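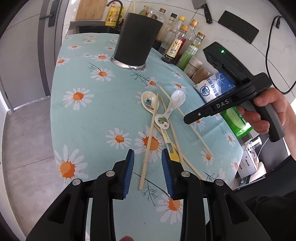

3.2 Collecting demonstrations in homes

All demonstrations in the Likia set were recorded with hand-held grippers. The operator holds one gripper in each hand and does the task directly, with no robot present. We chose this setup over teleoperation mainly for speed. In our earlier Puma trials, setting up an arm in a kitchen took most of a morning, and many households did not have the floor space for it.

The set used in this paper holds 2355 episodes from 40 homes. Of these, 2030 were kept for training after the checks described in Section 3.4. The rest were dropped for tracking loss, missing frames from one of the two grippers, or an operator using bare fingers to finish a grasp.

Each operator received a short task card. For the table-clearing group the card names a start state and an end state and says nothing about the order of moves. One card reads: "Spoons and chopsticks are in a pile on the table. Put the chopsticks in the holder. Leave the spoons on the cloth." Operators could pick whichever item they liked first and could use either hand. We did not ask them to move at a fixed pace. Early drafts of the card gave a fixed order, and policies trained on that data did poorly when the top item of the pile was not the one they expected.

Operators used their own tableware and their own tablecloths. We did not clear the background. Bottles, jars and food packages stayed where the household keeps them, as long as they were out of reach of the arm motion. Patterned cloths turned out to be useful for tracking, as a plain white table gives the visual odometry very little to hold on to. They also make the task harder for the policy, which has to tell a thin, pale object from a busy print.

Chopsticks are the hardest item in this group. They are thin and they roll, and in a pile they often lie across or under something else. A grasp near the middle tends to swing the stick when it is lifted, while a grasp near one end leaves a long free length that can knock the holder. We let operators settle on their own method (Figure 3). Most of them learned to bring the stick close to vertical before moving it, and this habit carries over clearly into the trained policy.
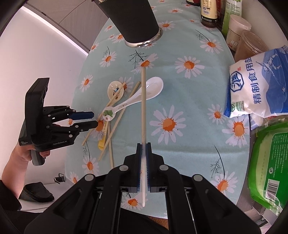
Figure 3. A chopstick held upright between the ridged pads of one gripper, with the second gripper held to the left of the utensils.

Both grippers record at all times, including when one of them is idle. We considered trimming the idle side and decided against it. The second hand often waits close to the pile, and where it waits says something about what the operator plans to do next. In the Lirkley baseline, which was trained on single-hand clips only, the idle arm drifted into the workspace and blocked the view of the active one.

An episode starts when both grippers are open and still, and ends when the operator opens both again away from the objects. Failed grasps were kept if the operator recovered from them without outside help. A dropped chopstick that is picked up again counts as one episode. A dropped chopstick that leaves the table ends the episode, and the operator starts over with a new pile.

Piles were rebuilt by hand between episodes. Operators were asked to drop the utensils from a low height and leave them as they fell – no straightening, no spreading out. After every 30 episodes they took a break, and the two grippers were calibrated again with the Jider tool before recording went on. Drift between calibrations was small in most homes, but it grew when the operator turned away from the table often, and we mark those sessions in the released index.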